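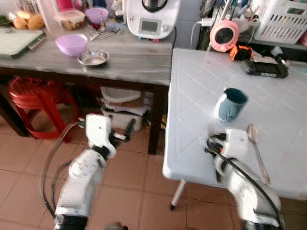
Lunch club is back in the Stundurora kitchen, and we could not be happier! Segundo Henao has taken over the Tuesday-to-Thursday cooking (yes, the mango chutney Segundo) and his first job was sorting out bowls. The lilac plastic ones are staying, and so are the shallow steel ones, so please bring them back to the gray table when you've eaten. We fed 264 people last season and by January half the spoons had wandered off.

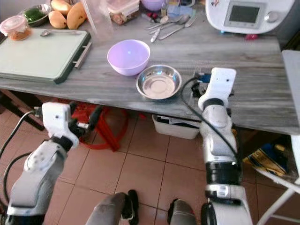 Segundo wants to keep things simple: something green, something fruity, bread when Resano has any left over. Mangoes are on the list for as long as they're good, and he has promised a soup with them that I'm dying to try. Nearly 100 of you have signed up already, which is wonderful, and there's still room at the second sitting. 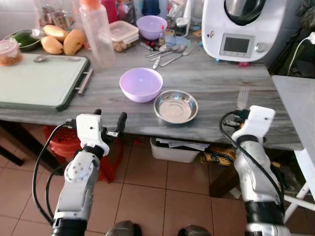

Mangoes, greens and the big green cutting board on the gray table.

Spare forks are very welcome too! Leave them with Segundo any morning before the first sitting.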